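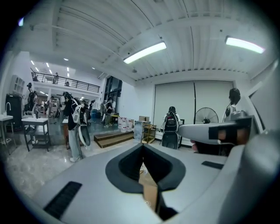 Ristari is a collection of 3,871 crossword clues, with answers, taken from 72 issues of the Ustik Messenger, a neighborhood newsletter that ran a puzzle on its back page until its printer retired. The puzzles were never meant to be data. They were meant to fill a hole where an ad had fallen through. I typed them up over two winters from paper copies, which I keep filed on edge with brown cardboard between the years, a strip of it standing upright in the photo. Brown cardboard is my whole archival system, and it has outlived two hard drives.

What's in the folder

clues.csv: all 3,871 clues, one per row
sample.csv: the first 1,000 rows, for people whose spreadsheet program gets tired
grids/: the puzzles as plain text, black squares as #
corrections.txt: read this before you write to me

Columns

issue: number printed on the front page. Issue 41 was printed as issue 14. I have fixed it here and noted it in corrections.txt. The real issue 14 also exists, and it has a better puzzle.
direction: A or D.
number: the clue number in the grid.
clue: as printed, spelling and all.
answer: capital letters, no spaces.
length: the length the Messenger claimed. It does not always match the answer. Trust the answer.
setter: RM, MN or X.
flag: see below.

The setters

RM is Rhona Menzies, who made most of the early puzzles and believed a clue should be solvable by a person eating toast. MN is Morag Niven, who took over later and believed no such thing. X covers the puzzles with no name on them. Both setters deny writing any of the X puzzles, and having typed them all, I see why.

You can tell the styles apart without the column. Menzies likes rivers, birds and fill-in-the-blanks. Niven likes anagrams, and has clued the word ASTER in more ways than I thought the language allowed. If you are training something to guess the setter, ASTER will make your scores look wonderful and teach you very little. Drop it first.

Flags

E: the clue has a plain error (wrong capital city, a bird that is a fish)
L: the clue leans on local knowledge
D: the answer is disputed
blank: fine, as far as I know

The L rows are the ones people ask about. "Where Pringle parked (4)" is LAWN, and no amount of cleverness will get you there unless you lived on the right street. I left these in. They are a fair part of the charm and a terrible part of any benchmark, so filter them out if you are measuring things.

The D rows mostly come from the letters column. Where a later issue printed a correction, I give the original answer in clues.csv and the corrected one in corrections.txt. Where readers argued and the editor simply stopped printing the letters, I sided with the grid.

How it was made

Typed by hand, then checked against the grids with a small script called Vuma. Vuma refills each grid from the answers and complains wherever two words cross on different letters. It found 3 places where the printed puzzle could not be solved by anyone. Those rows are flagged E. I have since heard from one reader who finished all of them in pen.

Not included

The sudoku. The horoscopes. The one puzzle printed over a coupon, which somebody had cut out before I got the copy.

Using it

Both setters agreed to have their clues shared for study, teaching and general amusement. Please credit them by name. Please don't sell the clues in a book, mainly because Niven would want to edit it.

Found a typo? Check the scan if you have one, since many of them are original to the Messenger. If it's mine, send the issue, direction and number. Corrections go in every May.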